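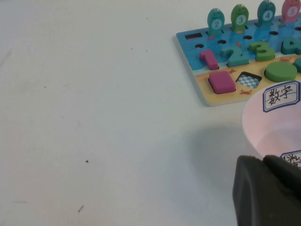 Chapter 3

Counting Without Numbers

Before you read on, try to remember learning to count. Most people can't. We remember learning to ride a bike, usually with the scar to prove it, but counting seems to have come with the furniture. By the time anyone thinks to ask us how it works, we have been doing it for years and are rather smug about it.

This chapter is about how people kept track of things before they had written numerals, and in many cases before they had many number words. The usual picture is of a shepherd with a bag of pebbles. One pebble goes in the bag for each sheep that leaves the fold in the morning, and one comes out for each sheep that returns at night. If there are pebbles left over, the shepherd has a long walk ahead. At no point does he need to know how many sheep he owns. He could have 70 or 400 and the method would work just as well, though the bag would be harder on his shoulder.

Mathematicians call this one-to-one correspondence, a grand name for something you do whenever you set the table. It is the oldest idea in the book, and we will lean on it again when we reach infinite sets in the final chapter, where it behaves very badly.

Pebbles have their faults. They get lost, they look alike, and a dishonest neighbour can add a few. The tally stick was an improvement. You cut notches across a piece of wood, split it lengthwise through the notches, and each party to the debt kept half. Neither could cheat without the other's half giving the game away. People went on using tallies long after they had perfectly good numerals, partly from habit and partly because a stick doesn't care whether you can read.

The historian Siebe Aerts describes a miller's account from 1679 in which the sums are written in ink and then notched down the margin as well. The two versions disagree. Aerts trusts the notches.

In Section 3.1 we look at tallies and the trick of grouping them, usually in fives, for reasons you can find at the end of your arm. Section 3.2 takes up number words, including languages that manage well with very few of them. Section 3.3 covers the abacus. You will need a handful of dried beans for the exercises - uncooked, please.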